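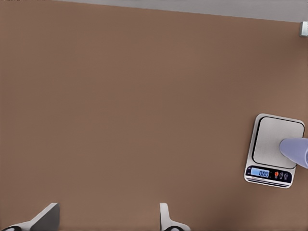 Pletoveo fissure sealing scheme

School-based dental programme run in the Pletoveo district. Thin plastic coating painted on to the back teeth, keeps food and germs out of the grooves. Offered to pupils from age six, once the first adult molars are through.

Began as a pilot at Onolard primary, 328 children, then widened. By the end of its third year 3,346 pupils had been seen. A visit takes about 20 minutes, no drilling and no injection. Up to 4 teeth sealed per vist. Parents sign a form beforehand.

Checks are yearly, usualy in March. Chipped sealant is topped up at the Skosier clinic.

See also: Fluoride varnish, Milk teeth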